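Build diary: two-arm table, shared workshop

Wed 30 April

Arrived at ten. Danberg had delivered the replacement terminal blocks to the wrong door again, so the first half hour went on finding them. They were behind the lathe, under somebody's coat.

Power

The second arm dropped out twice on Monday when both were accelerating together. I had put this down to the supply. Khang thought it was the crimp on the return lead and he was right. The ferrule had been crimped over a millimetre of insulation and was holding by one edge. Cut back, stripped, crimped again, pulled hard. Both arms then ran the crossing exercise for 19 minutes without a fault, at full speed for the last five. I have put the old ferrule in the scrap tin with a label on it.

The emergency stop was tested before and after. It cuts both arms. It does not cut the logging computer, as intended.

Base spacing

Measured again with the steel rule, centre to centre: 773 mm. The drawing says 780. The model in the planner has been using the drawing, and I now think most of the drift we saw last week comes from that and very little from the joints. Changed the figure in the configuration file and wrote the date next to it. Mei-kuen asked whether we should move the base to suit the drawing. No. The holes are drilled and the drawing is cheaper to change.

After the change, the two arms were sent to the same point in turn, with a pencil lead held in the fingers and squared paper underneath. The marks were 2 mm apart. On Monday they were 9 mm apart. I would like to get below 1 mm but will not chase it this month.

Gripper settings

Closing force on both grippers reduced to 80 on the Gruvix scale, which has no units and no explanation in the manual. At the old setting the fingers had begun to leave dents in softer plastic. At 60 a marker slides out when the wrist turns. Seventy might do, but I have not tried it and would want a full set of runs before saying so.

Fingertip wear is worse on the inside faces. Bronisława has offered to print another set in the softer filament. I asked for two sets, as the first of anything from that printer tends to come out narrow.

Cable routing

Still not good. The loop at the elbow is long enough for the full range but swings when the arm stops quickly. I tried a shorter loop on paper and it comes up tight at the far reach, so the length stays as it is for now. A clip partway along would help. Pedonum sell one in the right diameter, minimum order of fifty, which is forty-eight more than wanted. Hậu may have something similar in the box left over from the bicycle trailer.

The front rail needs tidying too. Everything there works and none of it is labelled.

Software

Log files now rotate at 419 MB. Before this they grew until the disk filled, which happened once in December and lost us an evening. Old logs are compressed and moved to the shared drive overnight. Checked one by opening it again on the other machine. It read correctly.

I also took out the half-second pause between planning and motion. It was put in during the first week, to give us time to reach the stop button, and has been slowing every run since. Fitriani wanted it kept as an option, so it is now a setting, off by default.

Marker task

Afternoon given over to the three felt-tips. Green, yellow and purple, placed close together in the middle of the table, with the yellow and purple overlapping. The overlap is the difficult part. The planner wants to treat those two as one object, and its proposed grasp then falls across both.

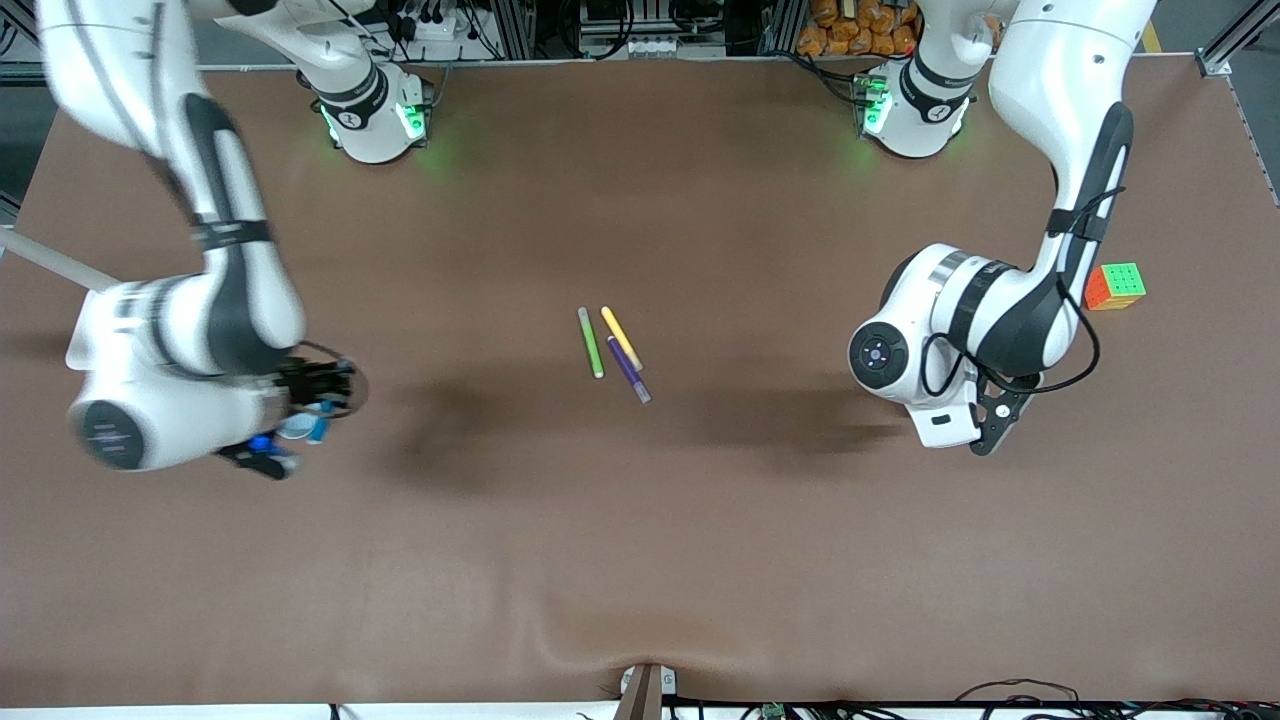

To do

Correct the drawing to the measured base spacing and reprint it for the wall.
Ask Hậu about clips.
Try the grippers at 70, full set of runs, same three markers.
Separate the overlapping pair in the planner, by colour first, as that is the least work.
Label the cables on the front rail.
Return the borrowed crimping tool to Bronisława by Friday.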